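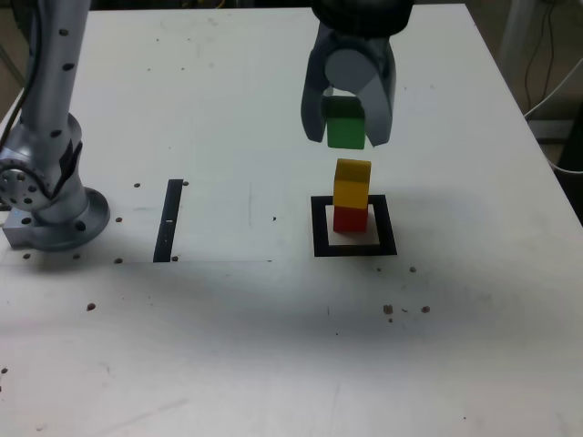

4.3 Recording a stacking task by hand guiding

Use this section to record a block stacking task on the Onent arm with the Kullex teaching software. The same steps apply to remote control with the Ivis handset, except where noted. Complete the base calibration in section 4.2 first.

Before you start

Clear the table of anything that is not part of the task. Mark the stacking area with a black outline so the operator can return the blocks to the same area for every recording. Set the arm speed limit to 800 in the Motion tab. Do not raise it while you are learning the procedure.

CAUTION: Keep your free hand away from the gripper fingers. In hand guiding mode the fingers close at full force as soon as the grip button is pressed.

Recording

1. Place the red block inside the square. It does not have to be exactly in the middle, but leave room on all sides for the fingers to open.

2. Place the yellow and green blocks on the open table, within reach of the arm.

3. Select Teach > New Task and type a name. Names can be up to 12 characters long.

4. Press and hold the enable switch. The arm goes slack and can be moved by hand. With the handset, press Link and wait for the steady tone.

5. Press Record.

6. Guide the gripper over the yellow block, lower it, and close the fingers. Lift straight up before moving sideways.

7. Set the yellow block on the red block and open the fingers. Raise the gripper until the fingers are clear of the stack.

8. Pick up the green block the same way. Stop a short distance above the yellow block and line up the edges by eye, then lower slowly. Let go only when the green block is resting flat.

9. Raise the gripper, move it clear of the stack, and press Stop.

NOTE: Pauses are recorded too. A short stop above the stack is fine - a long one will be played back every time. Trim it in the Edit tab if needed.

NOTE: If the stack falls, press Stop and choose Discard. Do not rebuild the stack while recording.

Repeating the recording

Record the task again with the loose blocks in different starting places. The Srithong sample project contains 41 recordings, and we suggest almost as many for a first task of your own. Change operators between sets if you can.

Checking playback

Select Run > Slow and keep one hand on the stop button. If the upper block lands off center 2 times in a row, repeat the base calibration before adding more recordings.

Manual revision 8/11/22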